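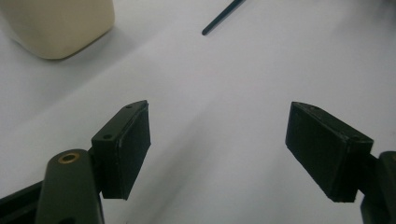

White tabletop, station 2

Ticket 111: Label printer skips every second label
Product: Isah desktop label printer
Opened by: Asabe Adebisi, Prevov packing room
Status: Closed

Problem as reported
Printer feeds one blank label after each printed one. Started after we changed from the old Vesonau rolls to the new Tatetti rolls in May. The status light stays green and no error shows on the computer. We lose half of every roll this way.

9:10 am, support
Please confirm the label size set in the driver and the size on the roll. Also check whether the sensor is set to "gap" or "black mark."

9:40 am, Asabe
Driver and roll both say 2 x 4. Sensor is set to gap. I turned the printer off and on and ran a test page. Same result, one printed and one blank.

10:05 am, support
Run a media calibration. With the printer on and the lid closed, hold the feed button until the light blinks twice, then let go. It should feed a few labels and stop at a tear line.

10:30 am, Asabe
Calibration fed 12 labels and did not stop until I opened the lid. I cleaned the roller and the sensor window with an alcohol wipe and tried again. No change. I put an old Vesonau roll back in and it prints fine, no blanks. 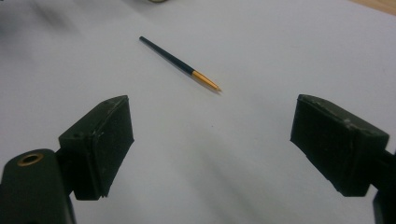

Plain sheet laid flat on the table

11:15 am, support
The sensor works if the old roll prints correctly. The backing on the new roll may be thicker, so the printer can't pick out the gaps at the present setting. In the driver, open Advanced, then Media, and change sensor sensitivity from Auto to High. Save, load the new roll, and calibrate again.

11:50 am, Asabe
Set to High. Calibration stopped after three labels. Printed 20 in a row with no blanks. The print is a little low on the label now.

12:05 pm, support
Set the top offset to -2 and print one more.

1:20 pm, Asabe
That lined it up. Ran the afternoon batch of 300 and didn't get a blank. I copied the same settings to the second printer. You can close this.

Resolution
Sensor sensitivity changed from Auto to High, media recalibrated, top offset set to -2. No parts replaced.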